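### 4. Daily start of the sorting cell

Since the arm took over the first pass, the operator lifts less and checks more. Please follow the steps in this order.

1. Put the metal tray on the main table and place the three cubes beside it, in one column.
2. Enter your name at the Evach panel. The cell stops after 600 picks and asks for a person.
3. Stand behind the floor line and press Start.

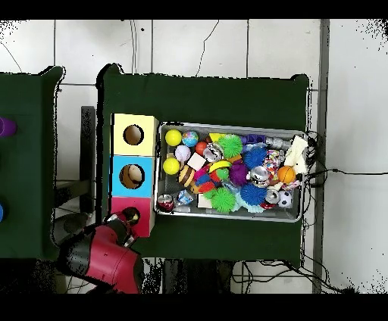
*Fig. 4. Mixed tray with cans, balls and toys. Gripper over the pink-red cube.*

4. Stay near for the first two minutes. Correct a wrong pick only after you press Pause.

**Caution:** Do not reach into the tray when the arm has power — also not for one small item.

**Note:** The two people of each shift change roles after 300 picks, so that the same person does not watch the panel all day. Questions about the roles go to Olga Sarmiento, questions about the arm to Khang Phí.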